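About Us
Plultthorpe – helping small shops plan and pay for their first robots 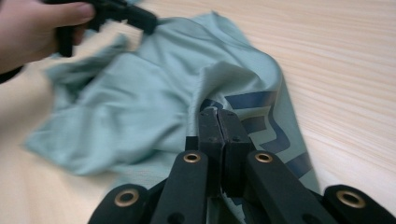

Who we are

We are a small company that helps other small companies work out what automation is going to cost them, all of it, before they sign anything. Most of the people who call us run laundries, linen services, uniform rental shops, or the back room of a clothing returns business. They have a table, a pile of shirts and towels that never seems to get any shorter, and a brochure from somebody. They want to know if the number in the brochure is the real number, and we are happy to sit down with them (coffee is on us if you come to the office) and go through it line by line.

We started in Urley, in two rooms over a dry cleaner, and we still keep those rooms for meetings and for storing far more sample cloth than any sensible company should own. The bigger space is in Erkthorpe now. That's where the work tables are, and where we spend most of our days handling clothes with grippers and writing down what goes wrong.

Why we work with cloth

Boxes are easy to plan for, as these things go. A box has sides, it keeps its shape, and there is plenty of equipment on the market that will pick one up all day long. A soft knit top is another matter altogether. It bunches, it folds under itself, the layers cling together, and the way it lies on the table this time is never quite the way it will lie the next. We got interested in that problem because our first customers had it, and we have stayed interested ever since – maybe a little too interested, if you ask our families.

We do the work by hand, with hand-held grippers, long before anyone talks about buying an arm. It is slow, and it looks a bit funny to visitors, but an afternoon of pinching and lifting your own garments will teach you more about which jaws and pads you need than any sales sheet we have read.

How we plan a budget with you

Every project begins with a sorting visit. You send or bring 60 pieces from your normal work, and please don't pick out the nice ones! We want the stretched collars and the odd sleeves too. We try them on our tables with a few kinds of gripper, and then we write you a plain report, which usually takes us until the following week.

After that comes the budget itself. We keep the machine on one page and everything else on the next, and it's the second page that people thank us for. It has the table and mounting, wiring, spare pads, training time for your staff, floor space, insurance, and the weeks when the old way and the new way have to run side by side. We also put in a line for parts that wear out. One of our early customers had set aside 600 dollars for the whole first year of spares, and we spent a good long evening together finding room for more.

A sorting visit with the written report costs 2,000 dollars. We don't take a commission from any equipment maker, so if the report says to wait a year and buy better carts in the meantime, then that is what it says, and we have written more than one like that.

The Guthrie worksheet

People ask about the name. Guthrie is the street where we first worked out our planning sheet, on the back of a parts catalog, and it stuck. The sheet has grown to 54 lines since then. You are welcome to a copy whether you hire us or not, just write and ask for it. The newest version adds a section on leasing compared with buying outright, and another on what to ask about service calls, with room for your own notes.

Visiting us

The Erkthorpe space is open to visitors by appointment. Bring comfortable shoes and a bag of your own laundry if you like (clean, please). We plan to add a second set of tables in February, so there may be some drilling and a few boxes in the hallway, but the kettle will be on and we would love to show you around.

Page last updated 23/01/2021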